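The Dadside Well

My brother-in-law says the water at Dadside can tell when you're lying. He read it on a sign.
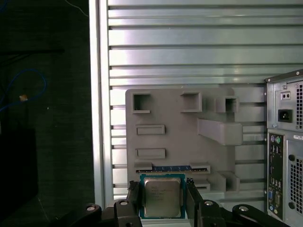 I drove him up there in June, mostly so he would stop talking about it at dinner. The road out of Akanda is 13 miles of gravel, and he spent all of it explaining how the well worked. You asked your question out loud, you dropped a coin, and if the splash came back quick, you had told the truth. If it came back slow, you hadn't.

"What if you drop a bigger coin?" I said.

He told me that was exactly the kind of attitude the well picked up on.

The sign was bigger than the well. It said 3000 people had come here and been answered, and it asked for 10 dollars a car. There was a metal box with a slot, bolted to a post. I put in a five and waited to see if anything would strike me down.

He went first. He leaned over the stones and asked whether he should quit the job at Coltent. Then he let go of his quarter, and we listened. A pickup went by on the road. By the time it had passed, we had both missed the splash.

"Quick," he said.

"I didn't hear it."

"It was quick."

So I took a turn. I said my name was Zomine, after the feed store we had passed on the way up, and dropped a dime. It splashed right off, clear as a spoon in a cup.

He thought about that for a while. He said the well probably didn't bother with small stuff. Then he said a dime might not count as a coin, for well purposes — it was pretty thin.

We sat in the car with the doors open and ate the sandwiches. He was quiet, and I figured he was finally doing the arithmetic on 3000 people and one metal box.

"I'm giving notice tomorrow," he said.

I told him to ask his wife first. He said he would, but he got out and walked back to the well, feeling in his pockets for another quarter.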